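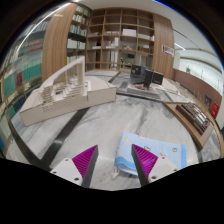 Quem paga a reparação do portão da garagem?
A reparação sai do fundo de reserva, conforme votado no ponto 2, e não há quota extra este ano.

ACTA - reunião de condóminos, Edifício Mikside
Quarta-feira, início 20h50 (marcada para as 20h30, segunda convocatória)
Sala do rés-do-chão

Presentes: 1.º Dto, 1.º Esq, 2.º Esq, 3.º Dto, 4.º Dto, 4.º Esq, loja A. Procuração do 2.º Dto entregue à administração. Faltou o 3.º Esq, sem aviso.
Preside: Aliki Liapis (4.º Dto). Notas tiradas à pressa pelo 1.º Esq, corrijam o que estiver mal.

1. Acta anterior
Lida na diagonal. O 2.º Esq pede que fique escrito que votou contra a mudança de fechadura da porta das traseiras, e não que se absteve. Corrigido. Aprovada.

2. Portão da garagem
Continua a parar a meio quando chove. Técnico da Allby veio duas vezes, diz que é o motor e também a calha, que está empenada do lado da rampa. Orçamento: 1386 euros, IVA incluído, motor novo mais calha. Segundo orçamento pedido à Chatzigeorgiou, mais barato mas só motor, sem calha - não resolve.
4.º Esq pergunta se o seguro cobre. Não cobre, é desgaste. A presidente já ligou para lá, resposta por escrito na pasta.
Loja A não tem lugar de garagem e não quer pagar. Discussão longa. O regulamento diz que o portão é parte comum, ponto. Loja A discorda e vai confirmar com o advogado.
Votação do orçamento da Allby, a pagar pelo fundo de reserva: aprovado, loja A contra.
Comandos: quem quiser um segundo comando paga 45 euros, directamente à Allby. Os antigos deixam de funcionar no dia da instalação. Avisar o 3.º Esq por carta, que não lê os emails.
Enquanto não se instala, abrir à mão com a chave que está no quadro. Voltar a pôr a chave no quadro!!

3. Limpeza das escadas
Queixas do 3.º Dto: patamar do terceiro fica sempre por fazer, vidro da entrada com dedadas. O 1.º Dto acha que piorou desde que a Usasden mudou de funcionária. O 4.º Esq acha que está igual.
Contrato prevê duas passagens por semana, hora e meia cada (90 minutos). Ninguém sabe se cumprem. Fica folha de presenças atrás da porta dos contadores, a assinar à entrada e à saída. Revê-se na próxima reuniao.
Cheiro do produto - 2.º Esq pede outro, tem a filha com asma. Aliki fala com a Usasden.

4. Infiltração no tecto do 4.º Esq
Mancha maior do que no inverno passado, vem do ralo do terraço. Limpeza do ralo já feita em Novembro, não chegou. Proposta de refazer a tela naquela zona, cerca de 17 metros quadrados. Falta orçamento. Pedir dois, pelo menos, um deles a quem fez o terraço na altura, se ainda existir a firma.
4.º Esq quer saber quem lhe pinta o tecto depois. Administração entende que é o condomínio, visto a água vir de parte comum. Pintar só depois da tela feita e de um inverno sem mancha, senão paga-se duas vezes. 4.º Esq não gostou mas aceitou.

5. Bicicletas
Outra vez no vão da escada. Carrinho de bebé pode ficar, bicicletas não. Há espaço ao fundo da garagem, junto à parede do lado esquerdo. 1.º Dto oferece dois ganchos que tem em casa. Prazo: até o portão estar pronto.

6. Outros assuntos
Lâmpada do segundo fundida, troca o 2.º Esq.
Caixa de correio da loja A sem tampa, pedir preço.
Publicidade no chão da entrada - pôr autocolante nas caixas de quem quiser.
3.º Dto pergunta por painéis solares. Fica para outra reunião, já era tarde.
Quotas em atraso: uma fracção, carta segue esta semana.

A fazer
Aliki: adjudicar à Allby, falar com a Usasden, orçamentos da tela
1.º Esq: folha da limpeza, carta ao 3.º Esq, passar isto a limpo
Loja A: resposta do advogado por escrtio

Terminou às 22h40. Próxima reunião a marcar depois de haver orçamentos do terraço.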